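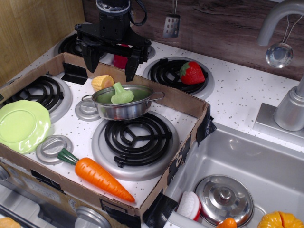

Dear Pramila Vashisht,

I'm so glad to be sending the July update on the play kitchen, which your 400 dollars from the Tripathi fund has kept going. We now have 19 families signed up, and 16 of them come every month – more than we ever hoped for!
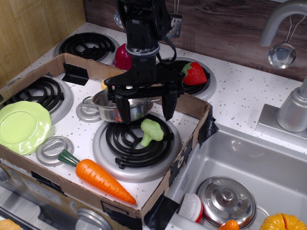
The cardboard tray over the burners has stayed put with black tape at the corners, and I'd like to replace it with something sturdier by fall. The toy vegetables are still the favorites, and we have 9 dollars left toward a few more.
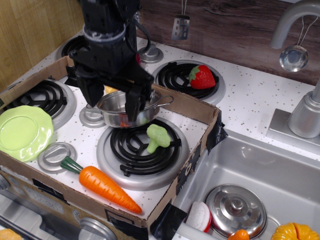

The play stove with the carrot, broccoli and strawberry, July

Receipts will follow by mail, with our warmest thanks.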